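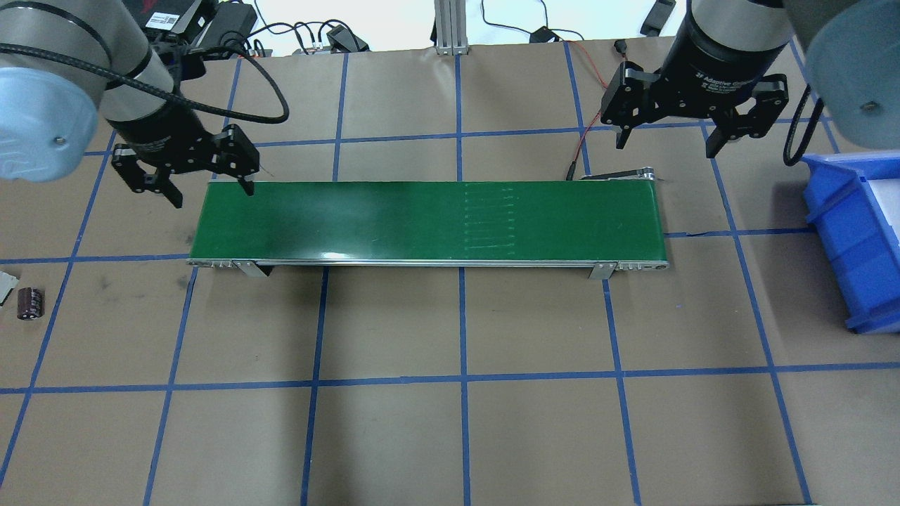

**Equipment review: Norklow benchtop belt conveyor**
Prepared for the Imodano Packing Skills Center, 6th May

The Center purchased one Norklow conveyor in February for its introductory course in small-parcel packing. The unit was supplied by Han at a price of $741, including the power supply and a spare belt. This review covers the period since delivery and is intended for other training sites considering the same model.

**Assembly and setup**

The conveyor arrived in one carton. Staff completed assembly in 39 minutes using the tools provided. The printed instructions are clear, although the section on belt tracking refers to a diagram that was missing from our copy. Han sent a replacement page on request.

The rubber feet supplied with the unit are too soft for continuous use and should be replaced.
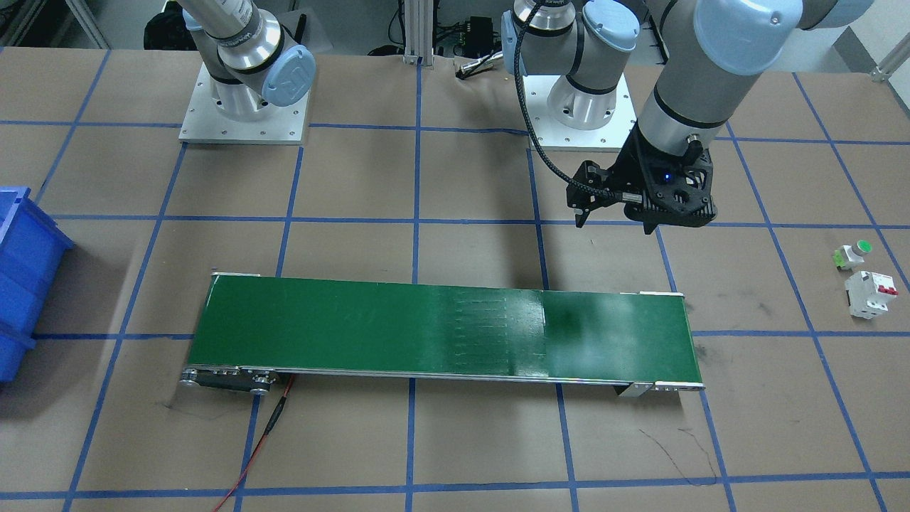
Tracking required adjustment twice during the first week and has remained stable thereafter. Sites should allow the belt to run unloaded for a full session before making any correction.

**Performance**

Speed is set by a single dial. The lower third of its range is suitable for beginners; the upper third was judged too fast for hand packing and is now restricted to demonstrations. Noise is modest, and instructors could speak at normal volume beside the motor.

Small cartons and pouches traveled well. Very light envelopes drifted when the room fans were on.

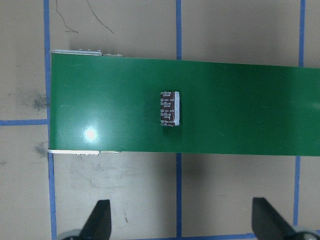 Cleaning is simple. A damp cloth and mild soap removed label adhesive, but solvent wipes dulled the surface of the spare belt during testing and are not advised. The unit has now logged 200 hours of operation without a motor fault.

**Cost of ownership**

A replacement motor is listed at $284, a high figure for equipment in this class. The warranty excludes the motor after the first year. The Grokilholm site has asked Han for a service agreement, and terms are pending.

**Rating:** Four out of five. Recommended for classroom use, subject to replacement of the feet.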